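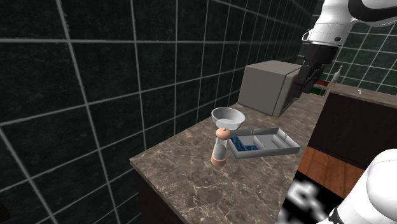

Illey wants to know why I don't just turn the gripper force down and be done with it. Tried that. Force isn't the problem, the arm never gets as far as squeezing anything.

So, the fault. Gellell kitchen sim, the Mandton build from March. Run 119 fine. Run 185, the wrist stops above the counter and sits there till the timeout at 800 steps. No error. Log says "grasp complete". It had grasped nothing!! Same again on 2 reruns, same seed.

My guess is the check only looks at whether the close command went out, not wether the fingers met anything. On a real arm that's a safety matter, it'd carry on to the next step thinking it had hold of the grinder. And the next step could be over a cooktop.

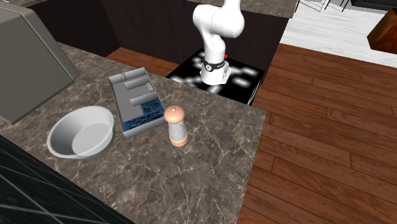

What I'm changing tonight

Finger width check after every close. Hard stop if it reads zero. Also a proper error, in words, so I dont lose another evening to a log that lies. Will rerun 185 first and post the numbers.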